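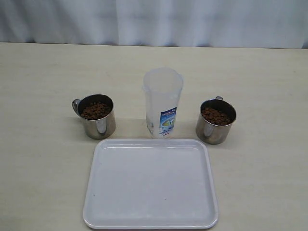
Widenholm 어림 문항 모음 README

초등 고학년과 중학교 1학년 수업에서 쓰던 어림·비례 서술형 문항을 모은 자료입니다. 문항은 모두 374개이고, 문항마다 본문, 허용 답 범위, 풀이 메모, 난이도 표시가 붙어 있습니다. 최종 수정일은 2022년 2월 9일입니다.

먼저 밝혀 두자면, 이 자료로 학생의 '수 감각'을 잴 수 있다는 주장에 저는 동의하지 않습니다. 이전 배포본 소개글에 그런 문장이 있었는데 근거를 찾지 못해 지웠습니다. 수업에서 이야깃거리로 쓰기에는 괜찮은 문항이 꽤 있습니다. 점수를 내서 반끼리 비교하는 용도라면 권하지 않습니다.

구성

items.csv 문항 본문과 식별 번호
ranges.csv 허용 답의 하한과 상한
notes.txt 풀이 메모, 형식이 제각각임
oven.py 난이도를 다시 계산하는 스크립트(이하 Oven)

식별 번호는 연속되지 않습니다. 중간에 삭제한 문항의 번호를 다시 쓰지 않았기 때문에 마지막 번호를 문항 수로 읽으면 틀립니다. items.csv와 ranges.csv는 식별 번호로 연결해야 하며, 행 순서는 믿지 마세요.
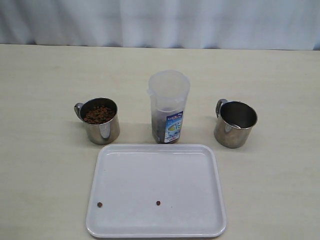 난이도 표시에 대하여

난이도는 3단계입니다. 초판에서는 Fludutdale 수업 모임 교사들이 손으로 매겼고, 지금 값은 Oven이 정답률로 다시 나눈 것입니다. 두 값이 어긋나는 문항이 적지 않습니다. 보통은 계산값이 더 객관적이라고들 하지만, 응답 수가 적은 문항까지 같은 기준으로 자른 결과를 객관적이라고 부르기는 어렵습니다. Oven은 응답이 200건 이상인 문항에만 쓰도록 만들어졌는데, 현재 버전에는 이 조건을 확인하는 코드가 없습니다. 응답 수는 notes.txt에 적힌 경우도 있고 아닌 경우도 있습니다.

'상'으로 표시된 문항 중 일부는 수학이 어려운 것이 아니라 문장이 나쁩니다. 단위가 문장 중간에 바뀌거나, 무엇을 어림하라는지 끝까지 읽어도 분명하지 않습니다. 고칠까 하다가 응답 기록과 맞지 않게 되어 그대로 두었습니다. 수업에서 쓰실 분은 먼저 직접 풀어 보세요.

허용 답 범위

범위는 Kramer 방식으로 정했다고 되어 있습니다. 기준값의 위아래로 같은 비율만큼 허용하는 방식인데, 기준값 자체가 어디서 나왔는지는 절반쯤 비어 있는 메모에 기대야 합니다. 낟알이나 구슬처럼 작은 물건의 개수를 어림하는 문항이 특히 그렇습니다. 그릇의 모양도 채우는 방법도 적지 않은 채 상한을 400으로 둔 문항이 있고, 왜 하필 그 수인지는 설명이 없습니다. 학생이 그보다 큰 답을 내고 이유를 조리 있게 댔다면, 저는 학생 쪽을 믿겠습니다.

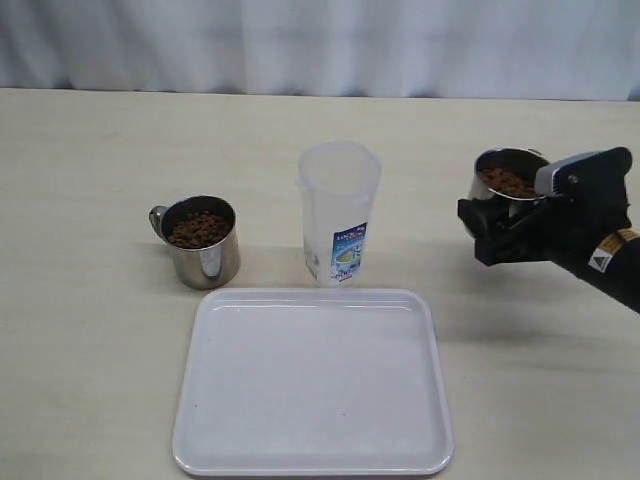
갈색 알갱이가 가장자리 가까이까지 담긴 스테인리스 머그

들이 문항도 비슷합니다. 컵의 높이만 주고 밑면은 주지 않은 문항이 섞여 있습니다. 출제자는 '일상적인 컵'을 떠올리라고 했지만 학생마다 떠올리는 컵이 다릅니다. 이런 문항은 답의 범위를 지우고 가정을 먼저 쓰게 하는 편이 낫다고 봅니다. ranges.csv에서 하한과 상한이 모두 빈칸인 행은 실제로 그렇게 바꾼 문항입니다. 오류가 아니니 임의의 값으로 채우지 마세요.

수집 방식과 한계

응답은 Fludutdale 모임에 참여한 학급에서만 모았습니다. 참여를 자원한 학급이라 어림 활동에 이미 익숙한 학생이 많았을 가능성이 큽니다. 11월에 추가된 응답은 풀이 시간을 재지 않았고, 그 이전 응답과 섞여 있어 지금은 분리할 방법이 없습니다. 시간 제한의 영향을 보려는 분석에는 쓸 수 없습니다.

학생 이름과 학교 이름은 넣지 않았습니다. 자유 서술 답안도 뺐습니다. 오답의 유형을 연구하려는 분에게는 아쉬운 결정이겠지만, 답안에 친구 이름을 적은 경우가 있어 전부 걸러냈다고 장담할 수 없었습니다.

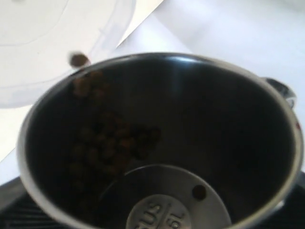 위에서 내려다본 스테인리스 컵과 안쪽의 짙은 갈색 알갱이

사용 조건

수업과 비영리 연구에서는 자유롭게 쓸 수 있습니다. 문항을 고쳐 다시 배포할 때는 고친 문항의 식별 번호를 적어 주세요. 출처는 'Widenholm 어림 문항 모음'으로 표기합니다. 시판 문제집에 싣는 것은 허용하지 않습니다.

알려진 문제

notes.txt 일부 줄의 인코딩이 깨져 있음
비례 문항 가운데 본문이 거의 같은 중복이 남아 있음
Oven을 두 번 연달아 실행하면 손으로 매긴 난이도 열이 덮어써짐. 실행 전에 원본을 복사해 둘 것
소수점 표기가 쉼표와 마침표로 섞여 있음

정답률이 올랐으니 이 자료가 효과적이라는 식의 보고도 받았습니다. 비교 학급이 없는 결과여서 여기에는 싣지 않았습니다. 비교 학급을 둔 기록이 있다면 문항 식별 번호와 응답 수를 함께 보내 주세요.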